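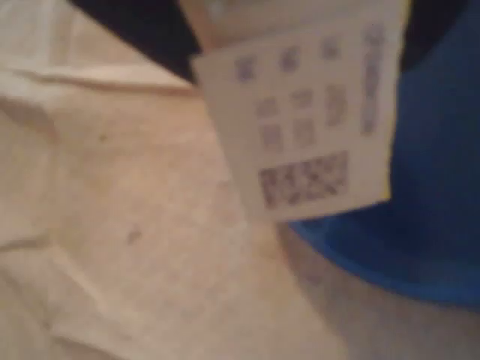

February, after lunch. Rules for pick-and-place runs, third go at writing them down. Darragh Doherty read the Killton draft and said it was all about the arm and had hardly a word about the table, fair point! So rule one is now: log what's lying on the cloth before anything moves, and that means labels too. A white tag with a rectangular code on it, overlapping the blue object, goes in the log as its own line. If the print is too blurred to read, write "unreadable" and leave it at that – no guessing from memory.

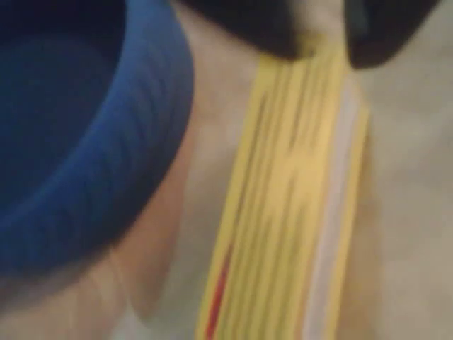

Do we stop the run if someone reaches over the cloth?
Stop it every time, hands off the pendant, and start again from a fresh run number.

Speed cap stays at 140 mm/s near the table. Fastlow wanted 191 and I said not until the stop test has been redone. Brullik sheet, page 9, still has the old number (must fix). 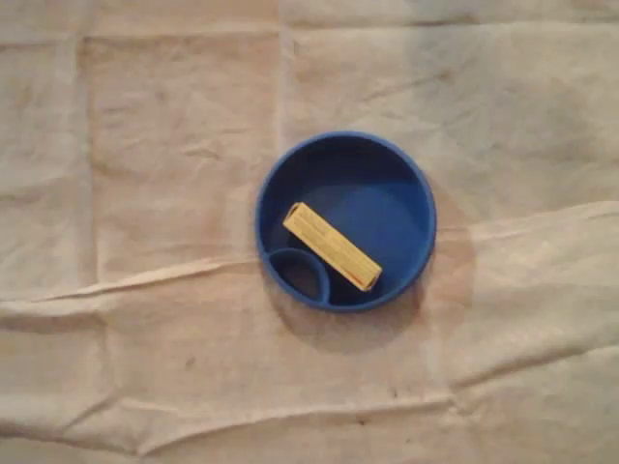
Yellow piece in the blue dish, arm out of view.

Rule four, which I keep rewording: take the still with the arm clear, then check the folds in the cloth against the last one. If a ridge has shifted, note it.

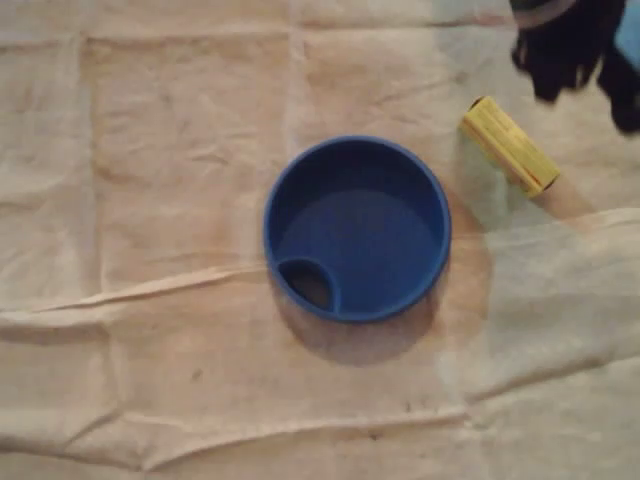

Gripper top right, yellow piece on the cloth beside the blue plastic.

Run 42 goes in the Nwachukwu folder once Darragh has initialled it. Still to do: stop test, new page 9.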